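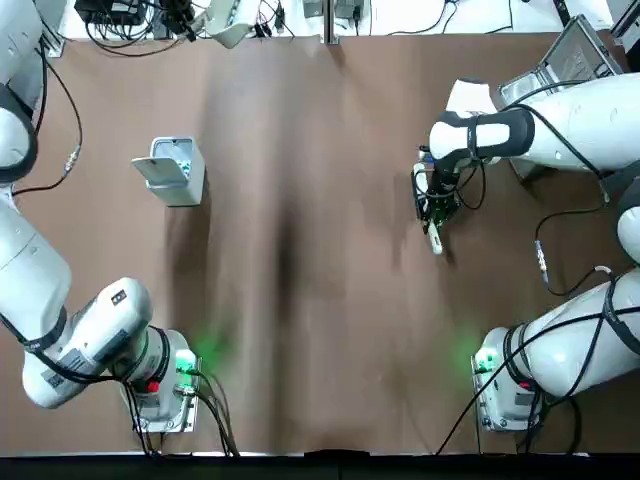 How does a robot learn to sweep?

Jul 27, 2019
Words by Grethe Fogh for Lernilex, the science page for curious kids

Quick question. When did you learn to sweep up a mess? Probably can't remember. Somebody gave you a brush, you pushed the crumbs all over the place, and after a while you got good at it.

Robots have it harder. A robot doesn't know what a crumb is. Doesn't know what a brush is for. Doesn't know that if you lift the dustpan too early the whole lot goes under the fridge.

At a lab called Wurnum, a team is trying to fix that. Their robot is named Toft. Toft has two arms and one job right now: sweep up little bits and dump them in a bin.

Two arms, one job

Sounds easy. Try it with one hand! Go on, get a brush and a dustpan and put one hand behind your back. The pan slides away. Every time.

So Toft needs both arms, and the arms have to work as a team. One looks after the pan. One has the brush. If the brush arm pushes too hard and the pan arm isn't ready, bump, crumbs everywhere. 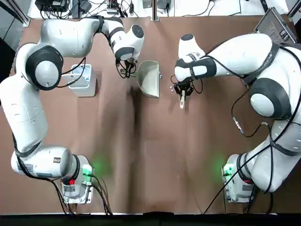 Dustpan on one side, sweeping hand on the other, and a little pile of white bits in between.

Copycat learning

Now the clever part. You could try to write down every single move for the robot. Go left a bit. Go down a bit. Stop. But what if the crumbs are in a new spot tomorow? All those instructions are useless.

The team did something else. They showed Toft how.

A person steers the arms and does the sweeping, and the computer saves everything. Where each arm was. What the cameras saw. How wide open the fingers were. One go is called a demonstration, or demo for short. Then they make a new mess and do it again. And again. Grethe's hand got tired just watching. (That's me. I'm Grethe.)

They made 300 demos. Then a computer program called Prusent looked through all of them, hunting for patterns. When the crumbs are over here, people move the brush over there. That sort of thing. Scientists call this imitation learning. Imitation means copying.

"It's like learning a dance by watching," says Asger Kvaran, who runs the project. "Except the dancer is you, and your student has never seen a leg."

What does the hand see?

You have eyes in your head. Toft gets extra ones, small cameras near the grippers. (A gripper is a robot hand. Toft's have two fingers each. No thumbs.)

Why bother? Because from far away a brush handle is tiny. From up close it's huge, and you can tell if it's lined up between the fingers or way off to one side. Pretty important if you want to grab it.

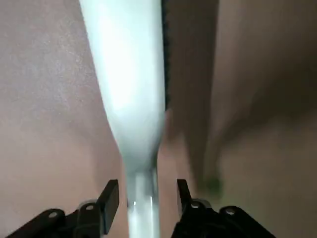

Up close: a smooth, pale handle between two black robot fingers. See the dark bristly strip near the top?

So did it work?

Mostly! Here is the test. The team made 40 new messes that Toft had never seen, then let it sweep with no person steering. A try only counted if the bits ended up in the bin.

After learning from 146 demos, Toft managed 5 out of 40. Ouch. After all 300, it got 31.

More practice, better sweeping. But there's a catch, the messes were all on the same table. On a carpet? The team hasnt tried it. Asger thinks it would go badly. Wet crumbs are another problem because they stick, and sticking isn't in any of the demos.

Words to know

Gripper: a robot's hand
Demo: one go at a job, saved so a robot can learn from it
Imitation learning: learning by copying
Pattern: something that happens the same way again and again

Try it at home

Get a friend, a brush, a dustpan and some torn up paper. Your friend holds the pan, you hold the brush. No talking! Swap after a few goes. Then try it with your friend's eyes shut and see how long it takes before the pan is in the wrong place. Clean up after, please.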